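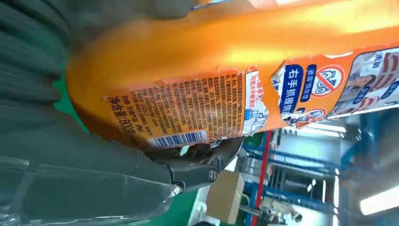

Planning and Budgeting for Automation Equipment
Lecture 2 notes, Adanech Kassa

Last time we discussed why a company wants to automate a packing line. Today we discuss the money. Please have your calculator with you, we will do the Brollow case in class.

1. The price of the arm is only one part of the price

Students often take the price from the first page of the offer and write it in the budget. At Brollow, the offer covered the arm and its controller. The gripper, the table, the safety fence, the cables and the training of the operators were on other pages, or on no page. Make one line in your budget for each of these, even when you must write "unknown" in it. An unknown line is a question for the supplier.

2. Grippers and wearing parts

Finger pads are wearing parts, the same as tires on a car. Ask the supplier how many picks one set will last, and with which product. A pad tested on cardboard boxes can wear differently on smooth plastic bottles. Labels with torn or raised edges should also be in the test, if the line will receive such bottles.

In the Brollow case, one set of pads costs 16 dollars and the plan uses 100 sets in a year. Calculate this yourself before you look at the supplier's table. Compare with the gripper itself, which costs 1,303 dollars and is paid once.

3. Comparing two offers

We have offers from Plidum and Arkero. They do not use the same words. What Plidum calls "installation" includes the test with your own products, and Arkero puts this test under "service". Move the costs into your own table first, and compare after that.

Check also:
Who pays the transport of a broken part?
When does the guarantee start, at delivery or at acceptance?
Is the software license yearly?

4. Homework

Read the Tsegaye offer in the course folder and prepare a budget table of one page. Mark all unknown lines. Hand in by Friday, August 15, 2025, on paper or by e-mail.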